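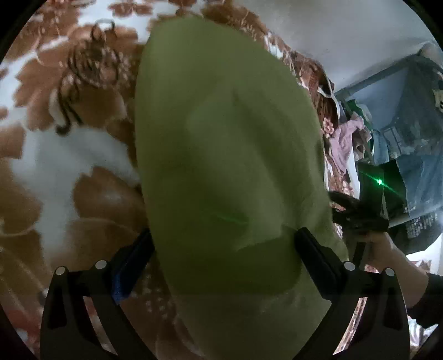
One of the sorters at Firkley asked, when the plan was first announced, who would be blamed if a machine tore a good coat. The question has stayed with the garment-handling project at Cleteck, the textile reuse company that runs the site.

The project began in October with 14 employees, each of whom received 10 hours of paid training. Staff handle fabric with gripper tools as part of preparing for automated sorting, and the company consults them on which items should remain hand work. Soft cloth folds and wrinkles in ways that rigid goods do not, and experienced sorters are now asked to put that knowledge into written guidance.

Pay grades have not changed. Job descriptions have, and a review of both is due to be completed before the Fahy site adopts the same system.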